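The choir of the Lutheran church in Kimthorpe sings its oldest hymns in a language most of its members cannot speak. The words came over with the farm families who founded the parish, and they are printed phonetically in a gray booklet kept in the pews.

On July 3, 2019, the congregation took those hymns to Dilstead, 40 miles down the valley, for a joint service with the parish there. The two churches split in a dispute over Sunday school lessons and had not worshiped together for 25 years. Both buildings use the same hymnal and both still ring a bell cast at the Dukau foundry.

The service lasted two hours. The Kimthorpe choir sang from the balcony, and the Dilstead choir answered from the front pews. Communion was taken at one rail, a point the two church councils had settled by letter the previous November. The sermon dealt with the parable of the lost coin and did not mention the split.

Afterward the congregations ate in the parish hall. Dilstead supplied ham, potato salad and eight kinds of pie. A family from Camargo, who attend neither church but have relatives in both, brought rolls. 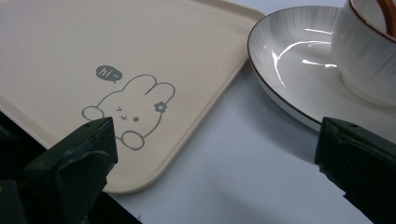 *A serving tray printed with a winking rabbit.*

A return service in Kimthorpe is planned, though the councils have yet to agree on a liturgy. Dilstead uses a spoken creed and Kimthorpe sings it. For now the booklets have been lent to Dilstead, where the choir practices the old hymns after its regular rehearsal.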